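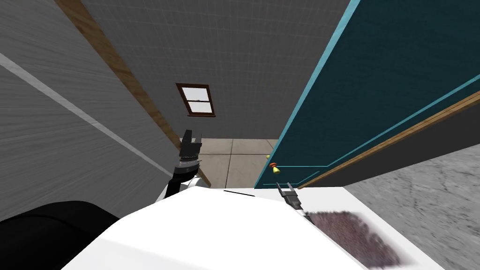
Trullira, a company that runs service robots in clinics and residential buildings, has published a set of working rules for robots that pass through doors, and says it will apply them at every site it operates from November. The rules run to nine short sections and cover both the testing a robot must go through in simulation and the way it should behave when it meets a door in a real building.

The document was written by a small group led by Bereket Beyene, who is in charge of operating practice at the company. Two suppliers took part in the drafting: Jurkel, which makes mobile bases, and Lencho, which builds simulated interiors for testing. Trullira said the text is free for other operators to use and change.

Doors were chosen as the first subject because they cause a large share of the calls to Trullira's support desk. A robot that stops halfway through a doorway blocks a route that people need, and a robot that pulls on a locked door can damage the handle or itself.

"We had good rules for elevators and good rules for charging, and for doors we had habits," Beyene said. "Each site did it a little differently. When something went wrong, the first hour was spent finding out what the local habit was."

The first part of the document deals with simulation. A robot may not be sent to a new building until its door routine has been run in a simulated version of the kinds of doors found there. The test set must include doors that are fully open, partly open and closed, and it must vary the handle type, the color of the door and the flooring on each side. Lencho asked for the last point. Changes in flooring at a doorway are common, the company said, and a test that uses the same floor everywhere leaves out a condition the robot will meet on its first day.

An open door has to be tested as carefully as a closed one. Under the rules, a robot that finds a door open should leave the handle alone, keep both arms inside its planned path and go through only when the space on the far side can be seen. Developers must also record the position of both grippers for the whole passage, including the one that is not being used. Earlier logs kept only the working arm, and reviewers found they often could not tell what the other arm was doing when a robot brushed a door panel or a wall.

Test runs made from the robot's own point of view must be saved along with the motion data. The rules ask for the view to be stored without cropping, even when the robot's body takes up much of it. Reviewers had asked for this so that they could see how much of the doorway was hidden from the robot at each moment.

For real buildings, the document sets out what a robot should do before it touches a handle. It must come to a full stop, give a short sound and check for people on the near side. If the door has a window panel, it should check through that as well. If there is no panel, it must open the door slowly and pause partway. A person always goes first, whichever direction they are coming from.

A robot may try a handle no more than two times. After that it has to back away from the door, clear the route and report. It may not push harder, try a different grip or wait in front of the door. Jurkel had argued for more attempts, saying that some lever handles stick and open without trouble on a later try. The group kept the limit. Beyene said a handle that sticks that often should be fixed, and that the report is how the building finds out about it.

Fire doors have their own section. Robots may not hold a fire door open, park against one or pass through one once an alarm has sounded. Where a building's local fire plan is stricter than the Trullira text, the local plan applies.

The document also covers people who work near the machines. Site staff are to be told which doors a robot is cleared to use, and a list has to be kept at the front desk or an equivalent place. Any staff member can take a door off the list at once, without giving a reason. Putting it back requires a check by the operator -- a walk through with the robot at reduced speed, with a person on each side of the doorway.

The section on remote operators is shorter. An operator who takes control of a robot at a door must first confirm the position of both arms and may not move the base and an arm at the same time while the robot is in the doorway. Control has to be handed back on a clear floor, away from the swing of the door. Operators who have not handled a door in the past month must repeat the simulated set before taking a live call.

Aseck, a property manager that uses robots for evening deliveries in its apartment buildings, said it would adopt the rules with two changes. It plans to drop the warning sound late in the evening and use a light in its place, and it will keep robots out of stairwell lobbies altogether. The company said residents had complained about noise in the corridors. Trullira said the light was acceptable if the robot also waited longer before moving.

Some points are still open. The text says little about automatic sliding doors, which Beyene said need separate work with the firms that install them. It also leaves out doors that open onto the street, where weather and foot traffic make the simulated tests harder to set up. A draft section on glass doors was taken out before publication because the group could not agree on how far a robot should stay from the panel when it could not judge the distance well.

Sites that already have robots in service will have their door routines rerun in simulation before the rules take effect. A robot that fails can stay in use on routes without doors while the fault is being fixed. Failed runs must be kept with the passed ones, and the site manager can ask to see both.

Comments on the text can be sent to Trullira's operating practice team. The group plans to take up sliding doors next.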